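Zovdale Tabletop Demos - README

Hi, I'm Adjoa Ofori, and these are the teleop demos I've been recording in simulation since December.
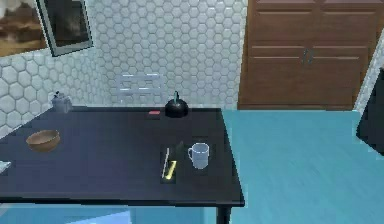
I drive the arm with a handheld controller, one demo at a time, and every episode starts from a reset. There are 124 episodes in this release, each capped at 500 steps. I threw out another 33 where I'd dropped something or just plain lost track of which way the wrist was facing (it happens more than I'd like!).

What's in each episode folder:

actions - end-effector deltas plus gripper open/close
states - joint positions, logged at 30 Hz
task.txt - one line saying what I was trying to do, in my own words

The Wumbei loader reads all of it as is. If you're on the older Lendurov format, run convert.py first and check the gripper sign - mine is flipped from theirs and I haven't got around to fixing it.

A few things to know. I'm right-handed and my approach paths lean that way, so mirror the data if that matters to you. The colour settings don't change between episodes. I also pause a lot before grasping, and I've left the pauses in - trim_idle.py takes them out if your policy learns to just sit there, like my first one did.

Use it for whatever you like, and open an issue if a file won't load.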